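4.3 Connecting the Titine label printer to the Ovadach inventory program

Applies to Ovadach Desktop, release 29 and later. Revised June 29, 2025.

This section covers first-time setup of the printer on a single workstation. To share one printer among several workstations, complete this section on the host workstation first, then go to section 4.5.

Before you start

Install the Flindier driver package before you connect the USB cable. If the cable is connected first, the operating system may assign a generic text driver, and labels will print as lines of plain characters. To correct this, remove the printer from the system's device list, disconnect the cable, and start again at step 1.

You need an account with the Station Setup permission. Accounts with only the Receiving or Picking permission can print labels but cannot add a printer.

Installing the driver

1. Close Ovadach Desktop on the workstation.

2. Run the driver installer from the Downloads folder. Accept the default location.

3. When the installer displays Connect Device Now, plug the USB cable into the printer, then into the workstation. Do not use an unpowered hub.

4. Turn on the printer. The status light blinks green during startup and then stays green.

5. Wait for the installer to display Device Found, then click Finish.

Note: If Device Found does not appear within 80 seconds, click Cancel, move the cable to a different USB port, and repeat from step 2.

Loading label stock

6. Press both side latches and lift the cover.

7. Place the roll on the spindle with the labels feeding from the top.

8. Slide the roll guides inward until they touch both sides of the roll. Guides that press too hard cause the stock to buckle at the sensor.

9. Pull the leading edge past the tear bar and close the cover. Both latches must click.

10. Press Feed once. The printer advances to the next gap and stops.

CAUTION: The print head is hot after continuous printing. Turn off the printer and let it cool before you touch the head or clean it.

Direct thermal stock darkens when it is stored near a heat source. Keep spare rolls in their wrapping, away from heaters and windows. Stock that has already darkened cannot be restored and will usually fail to scan. 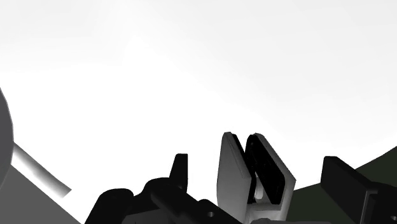

Adding the printer in Ovadach

11. Start Ovadach Desktop and sign in.

12. Open Settings > Stations > Printers and click Add.

13. Select the Titine printer from the list. If it is listed twice, select the entry without "(copy)" in its name and remove the other one later.

14. In Station Name, enter a name of no more than 29 characters. Slashes and quotation marks are not accepted.

15. In Label Template, select Antoniuk Bin for shelf and bin labels or Antoniuk Carton for shipping labels. The template must match the loaded stock. The program does not check this.

16. Set Darkness to Medium and click Save.

Calibrating the gap sensor

Calibrate after first setup and each time you change to a different label size. A new roll of the same size does not need calibration.

17. With the cover closed, hold Feed until the status light blinks twice, then release it.

18. The printer feeds several blank labels and stops. Do not pull on the stock while it is moving.

19. In Settings > Stations > Printers, select the printer and click Test Label.

20. Check that the border on the test label is complete on all four sides, then scan the barcode. The program displays the station name you entered in step 14.

If the border is missing on one side, adjust Horizontal Offset or Vertical Offset in small steps and print another test label. If the border is complete but the barcode does not scan, set Darkness to High. Leaving Darkness at High when it is not needed shortens the life of the print head.

Error codes

E-96: Cover open. Close the cover and press both corners down until the latches click.

E-415: Template size does not match the calibrated size. Select the correct template in step 15 or repeat steps 17 through 20.

Status light solid red, no code displayed: Stock has run out or is not under the sensor. Reload the roll from step 6. Jobs already in the queue resume after you press Feed.

For batch printing from a receiving list, see section 4.4.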